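3.2 Fold geometry and hang of flat linen

The second part of the study looked at large flat pieces: sheets, tablecloths and duvet covers. These differ from garments in having no seams near the middle, no collar or waistband to mark a top, and a weight that is spread almost evenly over the whole surface. A flat piece lifted by one edge therefore takes a shape governed mainly by the weight of the cloth, its stiffness in bending and the distance between the points where it is held.

Linen was drawn from the Brelbridge laundry, which supplies three guest houses and returns each piece on a fixed weekly cycle. We selected 200 pieces and recorded 3,484 separate lifts. Each piece was weighed before handling and assigned to one of two groups, plain weave or sateen. Pieces with visible repairs were left out, as were fitted sheets, where the elastic changes the drape along all four sides. All lifts in this section were carried out at the Gratlow site, at the same table and with the same overhead lighting.

Sag was defined as the vertical distance from a straight line between the two holding points to the lowest point of the free edge. For a given spacing, plain-weave pieces gave a shallower curve than sateen pieces of similar weight. The difference was clearest at wide spacings and nearly disappeared when the holding points were brought close together, where the cloth gathered into steep folds and the lower edge was no longer a single curve.

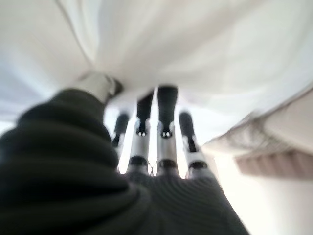
Figure 4. White fabric sagging in a broad curve over the upright fingers of a robotic hand, with diagonal folds in the cloth.

Folds running at an angle to the lower edge were treated separately from vertical folds. A diagonal fold usually points to unequal tension between the two sides of a piece, and in our records it was the most common fault ahead of the first half-fold. It was noted in 436 lifts. If left in place, it carries through to the finished stack as a twisted corner, and the piece has to be opened and folded again.

Two methods of clearing a diagonal fold were compared. In the first, the slack side was raised until the lower edge was level. In the second, the cloth was supported from underneath near the lowest point of the curve and the slack was worked outward toward the side hems. The second method took longer but disturbed the upper edge less - an advantage with sateen, where the upper edge slips easily. With plain weave the two methods gave similar stacks, and the choice can be left to the operator.

White linen posed a measurement problem of its own. Shading within the folds was pale, and fold lines that were easy to find by touch were often faint to the eye. We followed the Clanen scoring sheet, in which a fold is counted only if it can be traced for at least a hand's width. The Dursun index was also computed for 185 of the lifts, and the ranking of the pieces did not change. Shallow folds are therefore likely to be underreported in both schemes, and more so in white cloth than in the striped tablecloths discussed in Section 3.3.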